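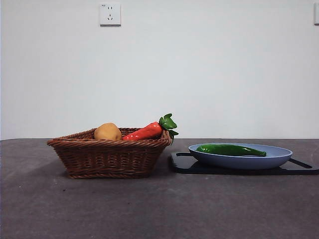 Figure 4. Woven basket on the left half of a work table, with a wall outlet above the table.

4.2 Open containers on shared work surfaces

The second part of the study dealt with open containers kept on tables and counters. Closed storage was covered in Section 4.1 and is not considered again here. Of the 208 households that returned the Simel storage survey, most kept at least one open container on a work surface, and the woven basket was the type named most often. Bowls and trays followed. Plastic bins were common in closets and under sinks but were seldom left out in view.

Figure 4 shows a basket of the type coded as "rigid weave, flared." The sides slope outward from the base, and a thicker rolled rim runs around the top. We treated the rim as a separate feature in coding because respondents mentioned it often, in most cases as the part they held when moving the basket. Baskets with a thin or unfinished rim were more likely to be described as awkward to lift, even when they were small. The flared shape also matters for the space a basket takes up. A basket that is wider at the top than at the base covers less of the table than its opening suggests, and respondents who measured their baskets at the rim gave larger footprints than those who measured at the base. All footprints reported in Table 3 were therefore taken at the base.

Placement was coded in relation to three fixed points: the wall, the nearest outlet, and the part of the surface used for work. Outlets were included after the pilot round in Nuramcombe, where residents repeatedly said that they kept the area below an outlet open for chargers and small appliances. The same pattern appeared in the main survey, though more weakly. Households with a single outlet along the work surface tended to place the basket to one side of it. Where two or more outlets were present, no clear preference was found.

The contents of the baskets changed more than their position. In the March round, respondents listed everything in the container on the first and last day of the period. Mail, keys, cables and folded cloths made up the larger share of the 1,000 items coded. Few items were present on both days. The basket itself, by contrast, was moved to another surface in only 20 households, and in 9 of these it was later returned to its first place. This agrees with the view put forward by Deák that an open container works mainly as a fixed address – a place where things may be set down without a decision about where they belong.

Surface finish was recorded but not analyzed in full. Respondents with dark or mottled tabletops less often reported wiping beneath the basket, which may reflect how easily crumbs and dust are seen. The survey did not ask about this directly, and the Garine coding scheme offers only two categories for finish, "plain" and "patterned." A table such as the one in Figure 4, with a dark gray, mottled surface, falls in the second category together with tile and printed laminate. A finer division would be needed before any link between finish and cleaning could be tested.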